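Furnishing a vacation rental near Vollwood, what do guests expect?

picardlane
February 18, 2022
Hi all! We're getting our little two-bedroom ready to rent by the week and I've gone way overboard shopping. Kitchen corner so far:

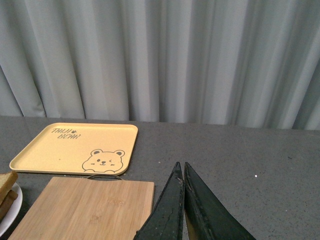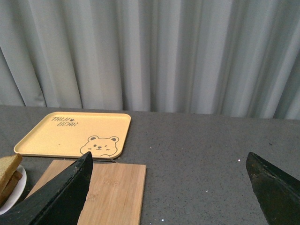
My real worry is the cleaning fee. I was thinking $60 a stay, but my sister-in-law says people will skip right past us in the search. Would you fold it into the nightly rate? I don't mind wiping down a dark speckled counter myself between guests, and the gray curtain stays (I love those pleats!), but sheets and towels are eating me alive. First booking is in August, so I've got time.

Vurent_host58
Fold it in. I did that 2 seasons ago and the complaints stopped. Just set a minimum stay or the one-nighters will kill you.

stimport
I'd keep it separate, but lower. Mine is $34 and I send the sheets out. Weekly guests hardly notice a fee that size, they're looking at the total anyway. Check your county's lodging tax too, ours gets charged on the cleaning fee and I found out the hard way.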